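The arm at Bulska had cut a woman's glove in January, and by the time Bronwyn Quinlan got there the line was taped off and the glove was in a plastic bag on the supervisor's desk. The woman's hand was fine. She had gone home early and come back the next morning, and she didn't want to talk to anyone from Fitzsimmons.

"It put the blade down outside the mark," the supervisor said. "It had never done that."

Bronwyn copied the logs and drove back. The log showed 3,177 cycles since the last restart. The first 3,000 were good. After that the tool began to drift, a hair at a time, always toward the side where the packers stood.

Maxine Treloar had written the motion code. She read the log standing up, with her coat on.

"It's not my code," she said.

"I didn't say it was."

"You were going to."

They loaded the job into Prellusine, the simulator, and ran it from the top. Maxine had set it up with a plain table and a target, the same way she set up every test. The arm went down to the target and up again. Bronwyn ate a sandwich. At cycle 600 the error was zero. At 3,000 it was still zero, and Maxine looked pleased and then didn't.

"Run it again," Bronwyn said. "Put the tool in its hand this time."

Maxine had been running it with the gripper closed on nothing. It was faster that way. She loaded the blade and its handle, turned the contact forces on and started over. It was past nine at night when she stopped it.
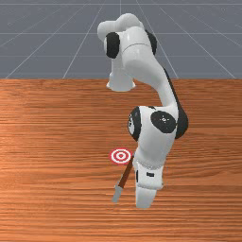
## Cycle 3,186

"There," Maxine said.

Bronwyn pulled her chair over. The number in the corner of the other monitor was the distance between where the arm believed the tip was and where the tip was. It should have stayed at zero.

"The handle's slipping in the fingers," Maxine said. "Every time it touches down, it turns a little. The arm doesn't know. It goes exactly where I told it to go."

"And the limit check?"

"Checks the arm. Doesn't check the tool."

Bronwyn wrote that down. The same code was running at Pevberg, on two lines, and the night shift there had started at eight. She found the number for the floor office and let it ring.

"What do I tell them?" she asked.

"Tell them to stop it."

A man picked up. There was a lot of noise behind him. Bronwyn gave her name and said she needed both arms shut down now, at the wall, and everybody back behind the line. He asked who would be signing for the lost hours.

Bronwyn looked at Maxine, who had finally taken off her coat.

"Treloar," Maxine said. "Spell it for him."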